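Kitchen counter notebook, June
Kotwood policy, toast insertion, second round
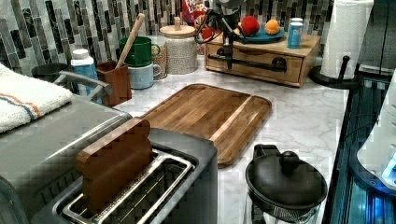
Wooden slice in the front slot, leaning a little to the left.

Picked up again at 9:40. Same task as the first round: take the slice, bring it over the toaster, lower it into the front slot, let go, back off. Toaster off for all of it.

Training set is 135 demos, all on this counter. The Olatunji baseline got the same demos and the same number of steps. The only change in Kotwood is that the wrist angle is predicted relative to the slot instead of the arm base.

Ran 49 trials with Kotwood before lunch. Two were thrown out for a dropped connection to the controller, so they don't go in the table. Per-trial results are in the Citusar log under "toast_b".

Scoring: slice upright in the slot after release is a pass. Lean is noted but doesn't fail the trial. I went back and forth on this. The wire guides leave enough play that a good release can still end with a lean, and I don't want to score the toaster.

Most common failure is the bottom edge catching the rim on the way down. The policy keeps pushing for a moment, then opens anyway. Baseline does this too, but it comes in lower, so the slice tends to tip over backward toward the cutting board.

Moved the wooden board behind the toaster between blocks and saw no difference in approach. Left the mugs, canister and drawer box where they were. Should vary those as well before saying anything about clutter.

To do:
Rerun baseline with the slower descent.
Ask Werberg for the thinner finger pads.
Try the rear slot, no new demos.
Recheck the hand-eye calibration first thing, before any trials.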